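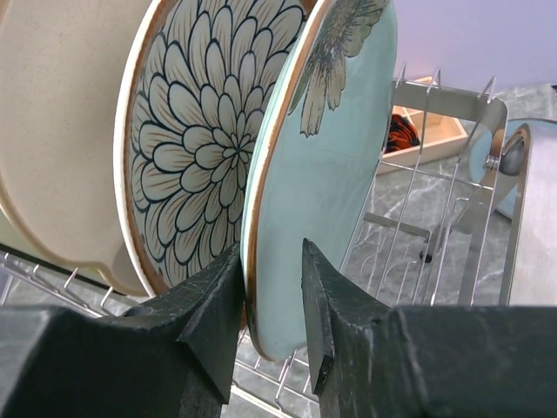
Why do so many household potteries close within a few years of opening?

Most of them underprice their work in the first two years and cannot raise the price later without losing the shops that carried them. Osvaldo Caldeira, who directs the small-business program at the Kenness Center for Craft Trades, has studied the accounts of 170 studios that make plates, bowls and mugs for everyday use. He found that the price set for the first large order was still in effect, or nearly so, when many of the owners gave up their leases.

"A potter sits down and adds up the clay, the glaze and the electricity," Mr. Caldeira said in an interview at the center in March. "Those are the bills that arrive in the mail. The hours do not arrive in the mail, and so they are left out."

The program began in 2000 as a series of evening classes in bookkeeping. It now offers a full course, with site visits and a review of each studio's books at the end of the first year. Enrollment is open to any maker who sells through at least one shop. Applicants are asked to bring their receipts in whatever condition they are kept, and Mr. Caldeira recalled one set that came in a bread tin.

Stanisława Jasińska completed the course after running her studio in Batista for 11 years. She makes dinnerware in four colors and fires twice a week. Before she enrolled, she sold a dinner plate to shops at a price she had chosen by looking at what another potter charged at a fair.

"I did not know whether he was making a living," Ms. Jasińska said. "I assumed he was. Later I learned that he taught school during the week and that the pottery paid for his vacations."

As part of the course, she kept a written log of her working time for one season. The log covered throwing, trimming, glazing and loading the kiln, as well as packing, deliveries and the answering of letters. It came to 482 hours. Slightly less than half of that time was spent with clay in her hands.

Packing was the largest surprise, she said. Each plate was wrapped separately, and the boxes were collected from a grocery store on the other side of town. She now buys boxes in one size and has dropped the two serving platters that did not fit in them. Customers asked after the platters for some months. She makes them still, on request, for pickup at the studio only.

Mr. Caldeira said that decisions of this kind are often harder for potters than a change in price. "They have a fondness for the odd piece, the one that takes an afternoon," he said. "We do not tell anyone to stop making it. We ask them to write down what it costs, and then the choice is theirs."

The center also advises its members on agreements with shops. Under consignment, the maker is paid only when a piece is sold, and the shop may return unsold stock at any time. Wholesale terms bring payment sooner, but at a lower share of the retail price. Ms. Jasińska sold entirely on consignment until she lost track of a shipment left with a store that changed owners. The new owner had no record of it, and neither party had signed a receipt.

She has since moved to wholesale for all but one account, a gift shop on Skeris Street that has carried her bowls from the beginning. "They pay on the first of the month and they call me if something chips," she said. "I see no reason to trouble them with a new contract."

Her prices rose in two steps. Two shops declined the second increase and stopped ordering. The remaining shops stayed, and one enlarged its order to include mugs, which she had not offered before and which she describes as slow work on account of the handles.

Neither she nor Mr. Caldeira regards the matter as settled. Kiln repairs remain a heavy expense, and Ms. Jasińska has yet to set aside a full year's reserve for them. The center has applied to the Pekex Fund for money to start a shared repair service, under which a technician would visit member studios on a regular schedule — an arrangement that several of them have requested. A reply is expected before the next course opens.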